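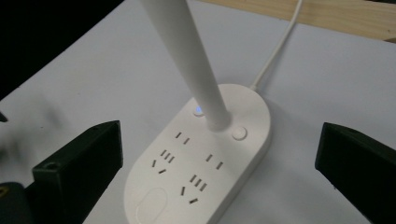 Welcome to the questions page for the Dredilgate gripper comparison, where we try out hand-held grippers side by side before anybody bolts one to an arm. We wrote it after our inbox filled up with the same handful of questions (good ones, every one of them!), and we have tried to answer each the way we would if you were sitting at the bench with us. Most of what we ask a gripper to do is ordinary household stuff, like the white power strip with the lamp pole standing up out of it, which we like very much as a test object because it has sockets, buttons and a cable all on one smooth body. If your question isn't covered, write to us and we'll do our best to add it.

Which grippers are you comparing?

Two at the moment, the Rallum and the Carvalho. Both are held in the hand, both have a pair of fingers that open and close, and both can later be fitted to an arm with the proper adapter plate. We had hoped to have a third in time for this round, but it came with the wrong plate and went back. We would rather wait and do it properly than squeeze it in with half the trials missing.

Why start by hand? Isn't the arm the whole point?

It is, eventually, and we do get there. But when you hold a gripper yourself you find out very quickly whether the fingers are too thick, whether the camera can see the part of the object you care about, and whether your wrist is tired after ten minutes. Finding those same things out on an arm takes days, what with the mounting and the calibration and the inevitable loose connector. So we begin by hand, write down everything that bothers us, and only then move over to the arm.

How many trials have you done?

As of 2025-11-14 we have 484 trials that we're willing to stand behind. Another 63 were recorded and then set aside, mostly for timing trouble between the camera and the controller (more on that further down, and yes, it was our own fault). We keep the set-aside ones in a separate folder and don't count them in any of the comparisons.

What do you look for when you compare fingers?

Width first, and then the shape of the tip. A wide, blocky finger is a joy on anything chunky. It gives you plenty of contact, it doesn't care very much if you come in a little crooked, and you can nudge things with the side of it. A slim tip is better for small buttons, plugs and cable, and it leaves more of the object in view while you work. We were sure at the start that we'd end up preferring slim tips for everything, and we have since changed our minds. For picking up a whole appliance or sliding it across a table, the blocks are calmer in the hand.

Does the color of the fingers matter?

More than we expected! Dark fingers against a pale tabletop are easy to find in the picture, for you and for the software. The trouble comes at the far side of a table if the room behind it is dark, when the tip of a black finger can melt into the background. We tried strips of light tape along the edges for a while, and it did help, though the tape peeled and we got tired of replacing it. If your room allows it, hang something light behind the table and save yourself the bother.

Can two people use grippers at the same table?
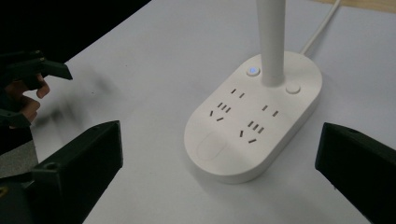

They can, and for the longer jobs we recommend it, with one person steadying the object while the other one does the fiddly part. The thing to agree on beforehand is who goes in first, as two sets of fingers need a surprising amount of elbow room. With one gripper wide open on either side of the power strip and a second one held over the table at the upper left, each person needs to know which end of the strip they're looking after. Talk out loud as you go. It feels silly for the first few trials and then you stop noticing. You will also want to watch for blur, because a hand that moves quickly comes out smudged on the other camera, and a smudged fingertip is hard to place afterward. We ask everybody to slow down a little as they get near the object.

Why a power strip, of all things?

Because it has easy parts and hard parts, and they sit very close together. The rounded base is simple to get hold of if your fingers open far enough. The pole is a different sort of grasp altogether, and it gets in the way of your wrist when you reach past it. The buttons are right beside the pole, so pressing one asks for a careful approach from the correct side. The dark socket slots are good for checking focus, too, as white plastic on a pale table doesn't give a camera much else to hang on to.

Should it be plugged in?

For grasping and pushing, please leave it unplugged. For button trials, where you want an indicator light to tell you something, use a protected outlet, keep water and drinks off the table, and never put a finger, tip or tool of any kind into the socket slots. Give the cable a clear path as well, well away from where people's forearms will be.

What controller do you use?

The Grastis, for both grippers, so that the comparison stays fair. It takes the finger width and the camera signal together and stamps each with a time. Our trouble in June was that we had updated one half of the software and not the other, and the stamps drifted apart by a little more each hour. Do check your versions before a long session. We now clap the fingers shut twice at the beginning of every recording, which gives us something sharp to line up later.

Where should the camera go?

Close enough that both fingers stay in view with the jaws open, and far enough back that you can see a bit of table past the object. People are often tempted to zoom in on the tips. Try it if you like, but you'll probably miss seeing the cable, and the cable is what snags.

Can I send you a gripper to try?

Yes, please do! Write first so we can check that we have a plate and a connector that will fit, and pack the fingers separately from the body. Return shipping is on us.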